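Minutes of the equipment planning meeting, September
Grastard project, small meeting room, start at 10:15

Present: the project lead, the two engineers from simulation, the lab technician, one person from purchasing, and the visitor from Savia by telephone (items 1 to 3 only). The author of these minutes took the notes.

1. Minutes of the last meeting

Accepted with one correction. In item 4 the word "monthly" must be "yearly". The support fee for the software was written wrong and purchasing had already noticed it.

2. Status of the simulation work

The simulation engineers showed the current state of the virtual room. The arm model, the gripper, the table and the chairs are all in place. Two renders were on the wall screen during the discussion and are put into the minutes.

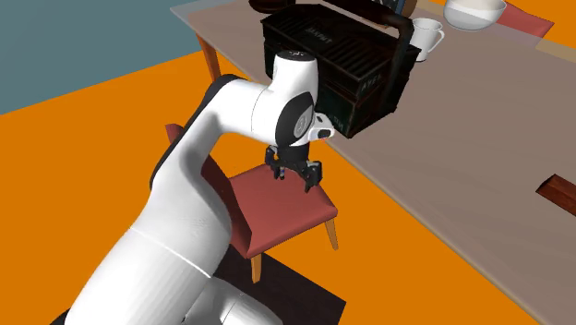
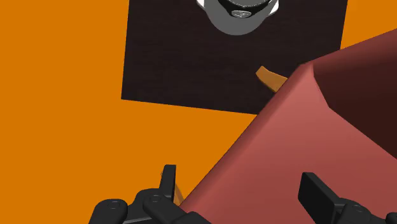 Spahić remarked that the renders are good to look at but they do not tell us what we should buy, and asked that each purchase on the list is connected to one task which we already run in simulation. If a purchase has no such task, it should wait for the next budget. The meeting discussed this for some time. The purchasing side agreed with the principle. The simulation side agreed also, but wanted an exception for safety equipment, because there is no task for an emergency stop and we still must have one. The exception was accepted.

It was asked if the contact between the fingers and large objects is trustworthy enough to make a decision about the finger pads. The answer was: partly. The geometry is good, the friction is only estimated. Before we order pads in quantity, we need one real set to measure with.

3. Gripper and finger pads

Two offers were received. The offer from Jatau includes the gripper, the mount and one set of pads. The offer from Savia includes the gripper and the mount, and the pads are sold separately at 49 per pair. All prices in these minutes are in dollars without tax.

The Jatau offer is for 3410 complete. Delivery time is 10 weeks from the order. The Savia visitor said their delivery is shorter but could not give a number in the meeting, and will send it in writing. The visitor was also asked if the pads of Savia fit on the Jatau fingers. They do not fit without an adapter, and Savia does not make this adapter.

The lab technician pointed out that pads are wearing parts and that the price of the first set is not so important as the price of the sets after it. Jatau has not given a price for replacement pads. Purchasing will ask for it and will ask also if the price can be fixed until the end of the project.

The Savia visitor left the call at this point.

Decision: no order today. We compare again when both answers are here. The preference of the meeting is Jatau, if the replacement price is acceptable.

4. Furniture and objects for the real room

The question was if the real room must look the same as the virtual one. The project lead would like it as near as possible, so that the results can be compared. The simulation engineers think that the table height and the position of the chairs matter, and the color of the floor does not. The floor will therefore stay as it is. This takes the largest single amount out of the draft list, and it was received with some relief by purchasing.

For table and chairs a budget of around 300 is foreseen. Used furniture is allowed, if the table does not move when the arm stops quickly. The technician will test this with a person leaning on it before we pay.

For the small objects (mug, bowl, wooden block, and a box with a handle) no separate budget line is made. They are bought from petty cash, and receipts go in the usual folder. Please write on the receipt which object it is. Last time it was not possible to find out.

The weight of the box was discussed. In simulation the weight is a number we can change, but the real box with its content may be too heavy for the arm. The box will be bought empty and filled step by step.

5. Computer for the renders

The simulation engineers asked for a second graphics card. Under the rule from item 2 this is connected to a task, so it can be on the list. The project lead asked if the nights and weekends on the existing machine are already used fully. They are not. The request is moved to the next meeting, together with a short table of how many hours the machine was really busy.

6. Order of purchases

The following order was agreed:
First, emergency stop and the fence parts.
Second, table and chairs.
Third, gripper and first pads, after the comparison.
Last, graphics card, if it is approved.

The arm itself is not on this list, it is paid from the budget of the previous year and purchasing follows this separately.

7. Open actions

Purchasing: ask Jatau for the replacement pad price. Remind Savia of the delivery time.
Simulation: list of tasks with the purchases belonging to each one. Table of machine hours.
Technician: measure the free space in the real room, with door open and with door closed. Look for a table.
Project lead: confirm that unused furniture money can be moved to pads.

8. Other

The key for the equipment cabinet is again missing from its hook. Who has it, please bring it back.

The meeting ended at 11:40. Next meeting in October, the invitation will follow.

Grastard project office | Contact | Copyright Grastard, all rights reserved | Back to top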